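My first semester back in physics, at thirty-something

Week seven of the evening physics course and I am still grinning on the bus home.

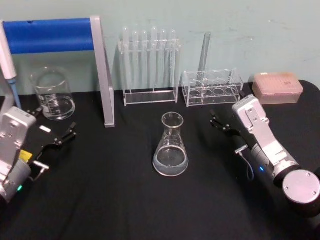

Valquíria Cordeiro wrote to me after my last post to say that I was making far too much fuss over uncertainty, that a first-year course should let people enjoy the pendulum before burying them in error bars, and that she had nearly quit physics over exactly this. I've been chewing on it all week (thank you, Valquíria, I mean it!) and I've decided I half agree with her.

The half I agree with first. When I took physics the first time around, straight out of high school, error analysis came in a stapled packet on day one. Partial derivatives everywhere. We hadn't measured a single thing yet and we were already being told how wrong we were going to be. I remember copying the formula for combining errors onto an index card and having no idea what it was for. I got a C and switched to accounting.

But this time! This time our instructor did it the other way around. We walked into the lab at Saliba Hall on the first night, got a string, a brass weight and a stopwatch, and were told to find out how strong gravity is. No packet. Two hours. Everybody got a different answer, naturally, and my partner and I got 9.4, which we were very proud of until we saw the board. Then came the question that I haven't been able to put down since: is 9.4 a different answer from 9.8, or is it the same answer?

I love that question so much. I went home and lay awake over it. You can't say anything about it at all until you know how far off your 9.4 could be, and all of a sudden the index card formula is the thing you want most in the world.

So I went back the following Thursday with a plan. I'd been starting and stopping the watch on a single swing, and my thumb is slow. It's maybe a fifth of a second slow, and not always in the same direction. On a swing of two seconds that is terrible. But if you let the thing go twenty times and divide, the thumb error gets divided too! You only pay for it once. I know this is in every textbook ever printed and I know I must have read it at eighteen, but working it out with a cold weight in my hand was a completely different experience. We got 9.76, give or take 0.06, and I may have made a noise.

The class uses the Purier workbook, by the way, and if you're studying on your own I'd look for a used copy. The problems are old-fashioned in the best way, all pulleys and ladders against walls, 308 of them, and the answers in the back are sometimes wrong, so you end up arguing with the book in pencil. Mine came with somebody else's pencil in it already. On page 276 there's a rolling cylinder problem where the previous owner has written "NO" in huge letters and then, smaller, underneath, "oh, ok." I went through precisely the same two stages.

What I'm finding hard: rotation. Torque is fine, I can feel torque every time I open a jar. Angular momentum being a vector that points out along the axle is still a thing I accept on a Monday and disbelieve again by the weekend. We did the spinning bicycle wheel and the swivel stool, where you sit and flip the wheel over and your whole body starts turning, and I laughed out loud and understood nothing. I've watched the Weredano lecture on it twice since. The second time was better. I think I need to do it with actual numbers, a wheel I've weighed myself and a stool with a known wobble.

Also hard: units, still. I lost most of a problem set to grams.

Back to Valquíria, then. I think she's right that you shouldn't open with the error bars, and I think she's wrong that they spoil the fun, at least for me. Finding out how much you're allowed to believe your own number is the fun. I'd happily hear the other side again, so do write, and that goes for anyone else who was put off by a stapled packet!

Next up is the Lodura tube, a long vertical pipe with most of the air pumped out where you drop things and time them. I've already asked if we can bring our own objects. We can, if they fit. I have a feather, a ball bearing and a dried lentil in an envelope on my desk, and I've started a page of guesses for each of them with the air in and the air out. The lentil is the one I'm least sure of.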